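Tosden Shared Workshop Forum > Builds > Two-armed humanoid, filing cabinet task

altimum_arms wrote:

Hello all. Some of you asked in the last thread how far the humanoid is now, so I write a small report. The task for this winter is simple to say: open the cabinet, take a blue folder out, hold it upright with both hands, put it back on the shelf. I drive both arms by teleoperation and record everything. The learning part will come later, when I have enough good runs.

At present I have 298 runs saved. I wanted to have 2,000 before April, but at my speed this is a dream. One run with both hands is tiring for the operator, and after 12 of them I must take a pause.

The most difficult moment is when the second hand comes to the folder. If the left hand already holds too strongly, the plastic bends, and then the right hand does not find the edge where I expect it.

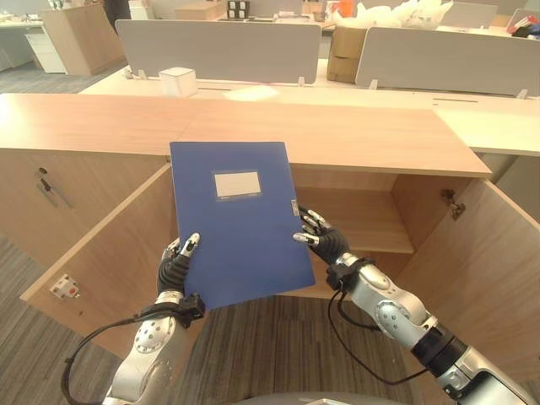 Reading time: 4 minutes

For the hands I use low grip force on the left and let the right do the correction. I tried the opposite and it was worse for me, but I am right-handed, so maybe this is only my habit.

Questions are welcome. Also opinions about the cables, please. I have a long loop at each wrist, and I am afraid that one day it will catch on a door.

sundaram_k wrote:

Very nice work. On the cables I would be strict. Put a sleeve on them and fix them along the forearm, with a little slack only at the wrist joint. I lost a connector last year in exactly this way and the repair took me a whole weekend.

copperfoot wrote:

I don't agree with sundaram_k. If you tie the cable along the forearm, then each wrist rotation pulls on the connector, and it breaks from the inside where you do not see it. A free loop is ugly but it is kind to the wire. I would keep the loops and make them shorter.

sundaram_k wrote:

I wrote "with slack at the wrist". Please read it again.

copperfoot wrote:

I have read it. My opinion is the same. How much slack is enough depends on the rotation, and with a teleoperated arm the rotation is whatever the operator does on that day.

altimum_arms wrote:

Thank you both. I will try the shorter loops first, because it is the smaller job.

For the others who asked about reaching inside: with the lower compartment I use one hand only. The opening is narrow for two arms, so the left stays outside and waits. I take the folder by a lower corner and bring it out tilted. When it comes straight, the top likes to hit the shelf. 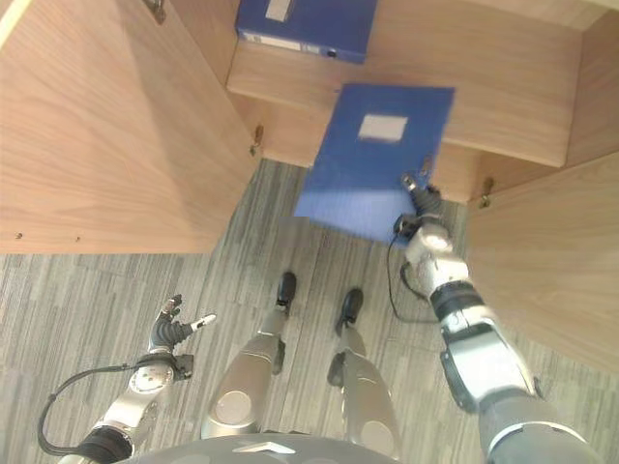 Does the robot need to bend its knees to reach the lower compartment?

It depends on the height of the cabinet and the length of the arms. If the hand can reach the folder with the legs straight, leave them straight, as the balance is then much easier to keep.

tuver_bench wrote:

I have to ask the unpopular thing. Why legs at all, if the robot stands in front of one cabinet? A column on a heavy base would give you better repeatability for less money. My own arm is screwed down and I never think about balance.

altimum_arms wrote:

It is a fair remark. The legs came with the kit, and later I want to do a task with two cabinets, so it must walk between them. But you are right that today they give me only more work.

copperfoot wrote:

Keep the legs. Everybody has an arm on a bench already.

tuver_bench wrote:

Everybody has an arm on a bench because it functions :)

To be more useful: do you check your zero position between sessions? I do it every 30 runs. I bring the tip down very slowly over the table until I can just put a sheet of paper under it, and I write down the difference from the last time. With bad light I get this wrong, so I put a lamp low and to the side and look at the shadow.

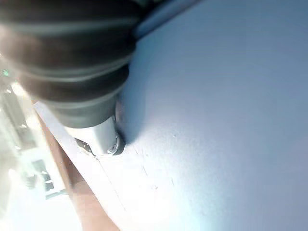 The number I write down is usually very small, but if it grows three times in the same direction I stop and look for a loose screw. In my experience it is nearly always at the coupling. For fingers I would choose one fingertip as reference and always use the same one.

sundaram_k wrote:

The paper method is good, but take always paper from the same packet. I once lost an evening to this.

altimum_arms wrote:

I did not do any check until now, I must confess. This can explain why my older runs look a little shifted to one side. I will choose the right index finger and begin with it tomorrow. Is it better to throw the old runs away, or to keep them with a note?

tuver_bench wrote:

Keep them with a note. You can leave them out of the training later, and a folder of bad runs is good for testing.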